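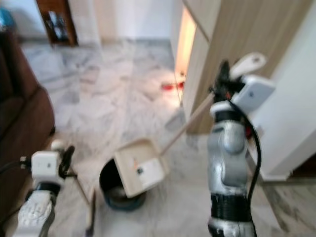
## Gruklow long-handled broom: two months on hard floors

The listing says this broom "traps dust on contact." I have owned enough brooms to doubt that, and I still doubt it. I paid 30 dollars for the Gruklow in December, mostly because my old one had shed half its bristles behind the fridge.

First, the good. The handle is long enough that I can sweep the hall without stooping. It hangs from a plain nail. The head screws on straight, and so far it has stayed put.

Now the claims. Crumbs and grit go where you push them, as with any broom. Fine dust does not. On smooth tile it slides ahead of the bristles, then drifts back behind your feet. I did the kitchen twice and wiped it with a damp cloth afterward, and the cloth came up gray. My 2-dollar rag is doing the hard part.

Hair is worse. It winds into the outer rows and has to be picked out by hand over the trash.
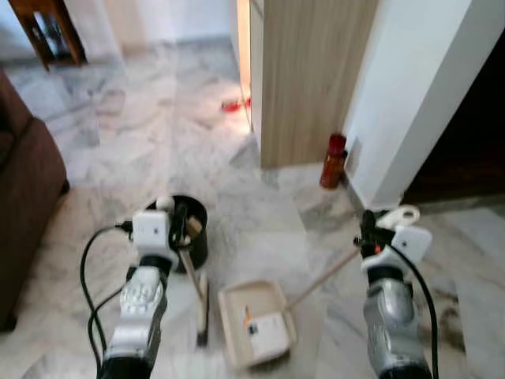 A reader in Nurkdale wrote in to say I was being unfair, that she has had hers for years, and that the trick is short strokes toward you with the head kept flat. I tried it. Short strokes do help with dust, though the hall takes twice as long.

She also swears by the Cellbridge dustpan, sold separately. I already own a dustpan.

Would I buy the broom again? At half the price, maybe. The bristles have started to splay on one side, so ask me again in summer.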